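**Mirror thread, part 1/7** – February 1, 2020

I promised Concetta I'd finally post about the mirror, so get comfortable, because I have been known to go on a bit.
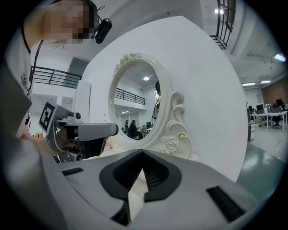 **2/7**
It's the cream-white oval one with the carved frame, and I am completely smitten! There's a floral crest up top, scrolls along the sides, and then (my favorite part) a carved rose down at the lower right.

**3/7**
I paid 60 dollars for it at Lombardi back in October, after walking past it I don't know how many times and telling myself we were an office, and offices don't need vanity mirrors.

**4/7**
Well, ours does. That big white curved wall was crying out for something old-fashioned – all we had near it was the black window grille, and Maribel Muñoz said it looked lonely.

**5/7**
Cleaning tip, for those who asked: a dry, soft paintbrush for the carving, petals first, then a barely damp cloth on the glass. Give it 10 minutes and put some music on.

**6/7**
It catches the ceiling light and the upstairs railing too, so that side of the room feels bigger to me – and from the right spot you can see who's at their desk.

**7/7**
Sandro is still voting for painting the frame gold. Sandro, my dear, I love you, but no. Next up is a little shelf to go near it, if Cinzia ever gives me back my level.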